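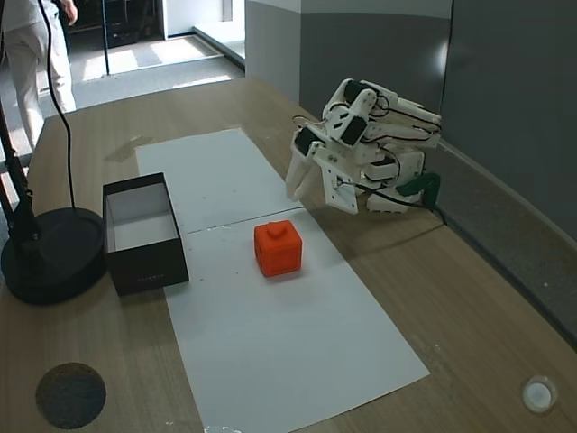 So the rumour is wrong: Drita Dervishi will not present the Sanholm Film Awards. Her agent told me this at lunchtime.

The story came from one fan page with 172 followers – and then everybody repeated it.
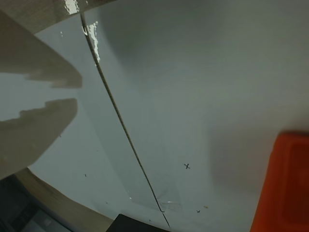 Who will present, then?
Aurelio Sandoval, for the second year. His contract is already signed.

I like him, but last year his opening song was too long.

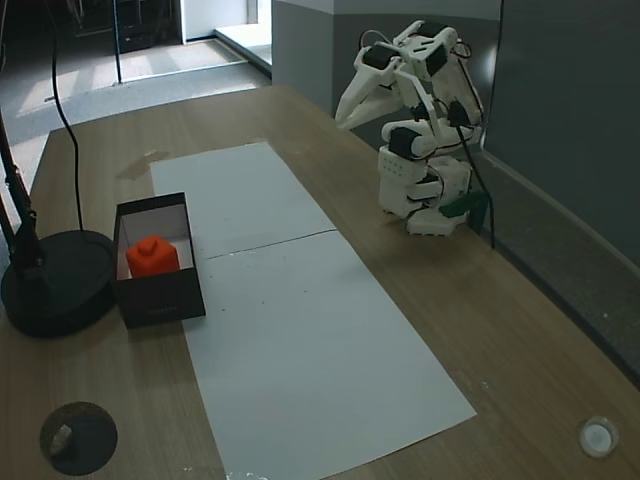
When is the ceremony?
In January, at the Nygård theatre. Doors open at 2 in the afternoon.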